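4.2 Reconstrução da cena e política de preensão

Treinamos a política Flirnar com 3000 episódios simulados e a avaliamos em 110 configurações iniciais não vistas. Lưu relata, para o planejador Jinow, que a observação da câmera de punho basta para recuperar a pose do objeto. Nossos resultados não sustentam uma afirmação tão forte. Quando o alvo fica no fundo de um recipiente com paredes, os próprios dedos da garra encobrem parte da borda, e o estimador passa a depender de arestas que nem sempre estão no campo de visão.

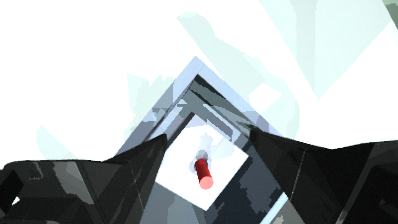
Figura 3. Observação simulada da câmera de punho: cilindro vermelho sobre o fundo branco de um recipiente quadrado, entre os dois dedos da garra.

A renderização traz dificuldades próprias. As formas translúcidas em ciano claro ao redor do recipiente (Figura 3) e o halo cinza junto ao cilindro não constam do modelo geométrico fornecido ao planejador. Não sabemos se a rede aprende a ignorá-los ou se os usa como pista de posição; os mapas de ativação que examinamos admitem as duas leituras.

Repetimos o treinamento com 2000 episódios e fundo uniforme. A taxa de sucesso caiu, mas o volume de dados também mudou, e a comparação não permite separar os dois fatores. Em 26 das configurações de teste a garra fechou antes de alcançar a altura do objeto, erro que o estimador classificou com confiança alta. Chiến Lưu (comunicação pessoal) atribui o problema à calibração do simulador Quách. É possível, embora a recalibração sugerida não tenha alterado a ordem entre os métodos. Até que haja ensaios em hardware, tratamos os números da Tabela 2 como limite superior.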